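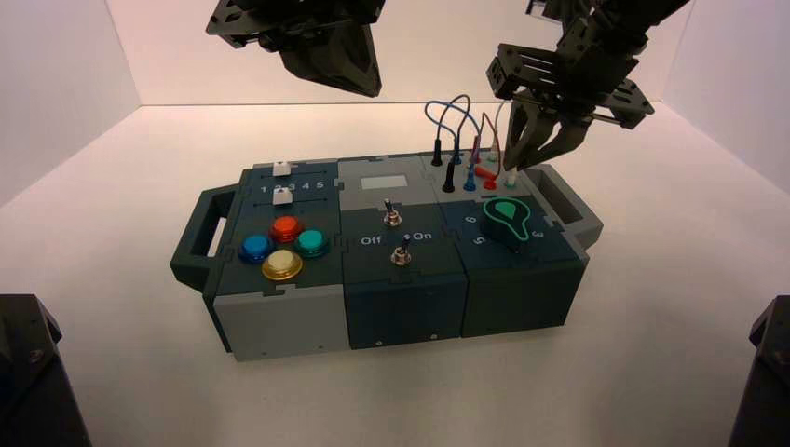 Our shop tests and repairs operator panels, and since February we have had a two-arm cell at the end of the test line. The company is Brekonus, I've been on the bench 2 years, and the job has always been the same: panel comes in, you work every control by hand, watch the readings, fill in the sheet, pass it or send it to repair. Management wants the arms to take over the routine part. For now they run on a practice board with the same sort of things we handle all day, two sliders, four colored push buttons, a couple of toggle switches, a rotary knob and a patch area with plugs and a pile of thin looped wires behind them. I was told on my last review that my job title changes from test technician to cell operator. Same pay. I'd like to hear from people who have been through this. What did your day look like a year later, and did you sign anything you wish you hadn't?
-- posted by bench4_jdm

Reply from hys_nights
We went through it with a packing line, not testing, so take this for what it's worth. First six months I did my old job plus babysat the machine. Every stop was mine to clear and every stop was logged under my name. After that it settled down and I got four other stations to watch. The work is easier on the hands and harder on the head. Ask who gets written up for downtime before you sign the new title.

Reply from gsryu
"Same pay" is the part I'd push on. Cell operator at our place is a grade above test tech. Do you have a written job description or only what your supervisor said in the review?

Reply from bench4_jdm
One page. It says operate and monitor the cell, clear faults, restock, and "support test activities as required." That last line covers anything they want it to.

Reply from westen_oiling
I'm on the other side of this, I set up cells at Westen. Pushing a button or moving a slider to a mark is the easy end of it. Cables are where the hours go. A plug standing in its jack is fine, but a wire doesn't lie in the same place two times in a row, and with loops coming up right under a gripper like on your board you have to think about what the fingers can catch on. I would expect your people to keep doing the patching long after the arms have the buttons and switches. If the plan you were shown says otherwise, ask what they are basing it on.

Reply from bench4_jdm
The plan has the arms doing all of it. 52 seconds per panel is the target. A good tech takes a little over three minutes with the paperwork, and the paperwork is most of it.

Reply from gsryu
Then why aren't they automating the paperwork?

Reply from bench4_jdm
I asked. It goes through the Vultov system and the front office doesn't want that touched this year.

Reply from jaein_c
Going to disagree with the mood in here. I did hand testing for nine years and I have the wrists to prove it. Turning stiff knobs all shift is not a skill I miss. When Salminen put in their first cell I was the loudest complaint in the building and I would not go back now. I learned to teach positions, then to write simple routines, and when the second cell came in I was the one they sent for training. The people who did badly were the ones who stood back and let the integrator's guy do everything until he left.

Reply from hys_nights
How many people were on your test line before and how many now?

Reply from jaein_c
Fewer. They didn't lay anyone off, they just stopped filling spots when people retired. I'm not going to pretend that's nothing. But the ones still there have better jobs than they had.

Reply from hys_nights
That's the thing, though. The ones still there. You're telling him it went well and you're the person it went well for.

Reply from jaein_c
Sure. He asked what happened to people and I'm telling him what happened to me.

Reply from gsryu
Both can be right. OP, how many on your line?

Reply from bench4_jdm
34 across both shifts counting repair. Test is the smaller half. Nobody has said a word about headcount in either direction, and when Hwa-young from second shift brought it up at the meeting the answer was that the cell is "for growth."

My bigger worry is something else. When you work a knob by hand you can feel that it's going. It'll still read right at every number and you know it's coming back in a few months. I flag those and repair swaps the part. An arm is going to turn it, get the right reading and pass it.

Reply from westen_oiling
You can measure some of that. Torque on the knob, force on a button, travel on a switch. But somebody has to ask for it at the start and somebody has to say what "going" means in numbers. That ought to be you. Put together the panels you would have flagged and have the cell run them while you keep your own notes. If it passes the ones you wouldn't, that is worth more in a meeting than an opinion.

Reply from gsryu
And get your name on it. If they are using what you know to set the limits, that's work at a higher grade than "restock and clear faults."

Reply from hys_nights
Agree with that one. Also get it in the schedule. I helped set ours up during my breaks and I still regret it.

Reply from bench4_jdm
I can do that. Repair has a shelf of pulled knobs and switches with the tags still on. I'll ask for paid time to run 100 panels side by side, mine against the cell, before the practice board goes away and it starts on customer units. I haven't signed the title change. Jong-dae on the safety side says they can't make it effective until the guarding gets checked, so I have a little time.

Reply from jaein_c
Good. Ask for the programming course in the same email. They say yes to things more easily before startup than after.

Reply from westen_oiling
One more. Find out who resets it at night when the integrator isn't answering the phone. If that's you, it should be on the page too, with the call-in rate next to it.

Reply from bench4_jdm
Didn't think of that. It isn't on the page. Adding it to the email now.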